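POLITICS AND THE PRESS
Week 2 notes: The poll as news story
Lecturer: Munther Chamoun

Read these with the two Clumutov articles in the reader. If you missed the lecture they won't replace it, and the exercise at the end assumes you've done the reading.

1. Where we got to

Last week we looked at how a columnist's position gets turned into a headline by a rival outlet. Most of you were comfortable calling that partisan. This week's material is harder to get cross about because it comes with a table of numbers attached, and people who'd never trust a columnist will happily repeat a percentage.

My own view, so you can discount for it: most poll stories shouldn't be run. I don't think the pollsters are crooks. I think a lot of them are paid to produce something quotable, they know what quotable looks like, and the newsroom at the other end has a hole to fill by 4 pm.

2. The case: the Flondulico levy

Flondulico is the proposed home care levy you'll remember from the December sittings. A small charge on taxable income, with the money going to in-home care for older people. The government was lukewarm, the opposition was split, and the crossbench wanted it badly.

Clumutov ran the story under the headline "Voters back Flondulico in landslide". The first paragraph said 80 per cent of Australians supported the levy. By the evening two senators had used the figure on television and a third had used it against his own leader.

What the story told us, in the order it told us:
– 80 per cent support
– a quote from a supporter of the levy
– a quote from another supporter of the levy
– a line saying the government "faces growing pressure"
– in the last paragraph, that the poll was conducted online by Budora, with 1,590 respondents

What it left out: the wording of the question, who paid, the dates, how people were recruited, how the answers were weighted, and what share said they didn't know. All of it was on Budora's website except the recruitment details, and the reporter had the link. I asked.

3. The question as asked

The Budora question read: "Do you agree that older Australians should be able to receive the care they need in their own homes, as proposed under the Flondulico plan?"

Read it again and look for the levy. There isn't one. Respondents were asked whether old people should be looked after at home, and the name of a policy was stuck on the end. I'm surprised that one in five didn't agree, and I'd be more interested in a story about them.

The same survey had a later question which did mention paying. Support dropped below half. It's on page two of the tables and it appeared in no news report that I could find. Somebody in class asked whether leaving it out was dishonest. I'd say the release from the client led with the good number, the reporter wrote up the release, and the sub wrote the headline from the first paragraph. Every one of them could tell you they hadn't made anything up. I don't find that very reassuring.

4. Sample size, and why you should stop going on about it

Students nearly always attack the sample first. "Only 1,590 people!" That's a decent sample for a national survey. If the people in it were picked well, the sampling error on the headline figure is small, and you won't overturn a finding of that size by complaining about it.

The trouble is in "picked well". An online panel is made up of people who've signed up to answer surveys, often for points or a gift card. The pollster then weights them by age, sex, region and sometimes past vote. Weighting can fix a shortage of young men in the panel. It can't do a lot about the young men who'd never join one. The margin of error printed at the bottom of the story usually behaves as though this problem doesn't exist.

A poll of fewer people with a straight question would have told us more about Flondulico. Write that down, because half of you will still put sample size first in the essay.

5. "Pressure"

Keep a list this semester of every time you see the words "growing pressure" in a political report. Ask who is applying it. In the Clumutov piece the pressure consisted of the poll, which was commissioned by a group that wanted the levy, and two quotes from people in the same group. The following morning the television coverage counted as further pressure, and that was reported too.

We talked in class about the member for Sfeir, who told a breakfast program his constituents had "spoken loud and clear". The survey had no separate figures for Sfeir. It couldn't have had any worth using. No one on the panel asked him, and the host thanked him for his time.

Some political scientists will tell you this loop does little harm, as voters mostly ignore polls on single policies. They may be right about voters. I'm less relaxed about backbenchers, who read everything with a percentage in it and tend to remember the percentage.

6. The defence

In fairness to the other side, here's the argument as I'd put it if I were being paid to. Without issue polls, politicians would simply claim to know what people think, as they did for most of the last century, and no one could check. A bad number that's been published can be picked apart. A minister's gut feeling can't. The better outlets now print the full question in a box, and industry codes have pushed more pollsters to put their tables up.

I accept a good part of this. I'd accept more if anyone opened the tables. Disclosure only helps when there's a reader at the other end, and in this case the disclosed material sat there for the whole life of the story.

7. Before the tutorial

Find one poll story from a Canadian or Australian outlet on any health or aged care policy. Get the original question wording. If you can't get it within half an hour, that's your finding, and you should write it up as such.

Then rewrite the first paragraph so that it's accurate and includes the wording. Keep it under 50 words. You'll probably find your version is duller than the published one – bring both, and be ready to say whether you'd have run it.

Please don't bring me a poll about voting intention. We get to those in the second half, and they go wrong in different ways.

Reading for next time: the Clumutov correction (four lines, published eleven days later) and Chapter 3 of the reader.
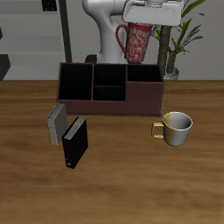

Red mug with a cream pattern, and a brown desk organiser.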